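Fall table in the break room – plate or no plate?
Crafts & Seasonal > Decorating Small Spaces

gladys_sanchez wrote:
Hello all, Gladys Sánchez again, the one who asked about the wreath hooks last spring. I've been given the white table in our break room at the Davport office to "make a little cozy" for November, and I have been going back and forth on it for longer than I'd like to admit. The table is the long kind with the wavy back edge, and it sits against those pale panel walls that make everything feel like a dentist's waiting room. I have a little box of soft things in orange and white, a teal mug, and a plate in a sort of grayish lavender, and I'm trying to use what I have before I go buying more. My sister says the colors fight. I think they're sweet together, but she has the better eye, so I'm asking!

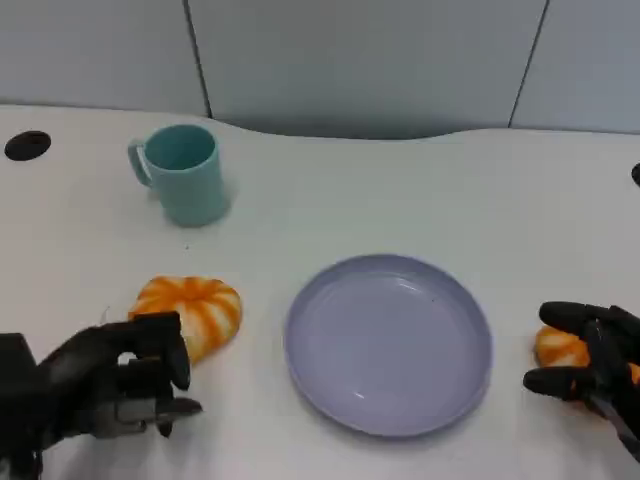

My worry is the plate, mostly. It's a pretty color, and I liked the idea of something round and flat to gather everything around, but whenever I put it down I feel like I ought to be serving someone a cookie. With the plate empty and the striped pumpkins out to either side of it, it looks to me like the table is waiting for lunch. Should the pumpkins go on the plate, or should the plate go back in the cupboard? And is the mug too far off by itself up there toward the back?

marlow442 wrote:
Pumpkins on the plate, no question. Push the whole thing toward the middle and let the mug stand just behind it. Things that sit apart on a big white table always look like somebody forgot them there, at least to my eye. I did the front counter at our shop that way last year and got more compliments than I had any right to.

Kurkley_Kate wrote:
I'm going to disagree with marlow, very gently – I'd leave the plate out altogether. Lavender is a spring color for me and I can't talk myself out of it. The teal is lovely with orange, though. Put a few dried stems in the mug and you're done before your coffee is cold.

gladys_sanchez wrote:
Thank you both, and of course you've said opposite things, so I'm right back where I started, ha. Kate, I do have stems at home, some wheat and that papery stuff whose name I can never remember. I'll bring them in and see.
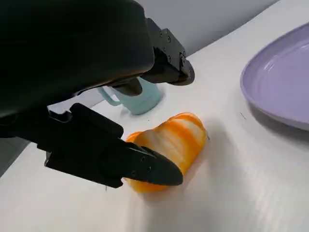
The other thing I should have said is that people do eat at this table, so whatever I settle on has to be easy to scoop up and set aside at noon. That's partly why I'm fond of the soft ones. I had a ceramic gourd at my old job, a heavy thing from Lagman, and it went over the edge in its first week and I was finding bits of it until Easter.

tobyinthehall wrote:
If people eat there, use real fruit and let them help themselves. A bowl of oranges costs next to nothing, smells nice, and you don't have to store it in January.

Kurkley_Kate wrote:
Toby, you say that about every thread. Someone always takes the last one and then it's just a bowl.

tobyinthehall wrote:
Then fill the bowl again! I've been doing it for 12 years and I'm not sorry.

marlow442 wrote:
I hate to side with Toby, but orange on that lavender might be the answer to the spring problem, Kate. It warms it right up. Gladys, do try it before you put the plate away.

gladys_sanchez wrote:
All right, I gave it a go this afternoon with the same mug and plate. 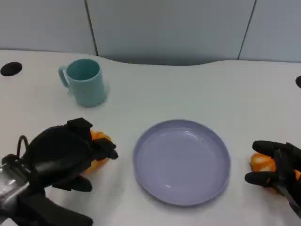 Teal mug at the back, plate in the middle, and an orange off to the left.

I like the color of it very much, more than I expected to. Orange next to the gray-purple is softer than I'd pictured, and my sister, when I described it over the phone, went quiet in the way she does when she's coming around to something. I still think I'll keep the striped pumpkins for the first half of the month and let the fruit take over after that. Is that too fussy for a break room? I don't want to be moving things every other day.

Kurkley_Kate wrote:
Not fussy at all. I'd still lose the plate, but I can see I'm outvoted. What about a runner underneath? Allero has a plain oatmeal one that washes well, and it would cover up a good stretch of that white.

marlow442 wrote:
A runner will slide around on a smooth top like that. Put a bit of shelf liner under it or you'll be straightening it all day long.

gladys_sanchez wrote:
Shelf liner I have, a whole roll of it in the hall closet. I'll measure the table in the morning and look at the runner, and if the stems turn out to be too tall for the mug I'll be back to ask you all how to trim wheat without getting it everywhere.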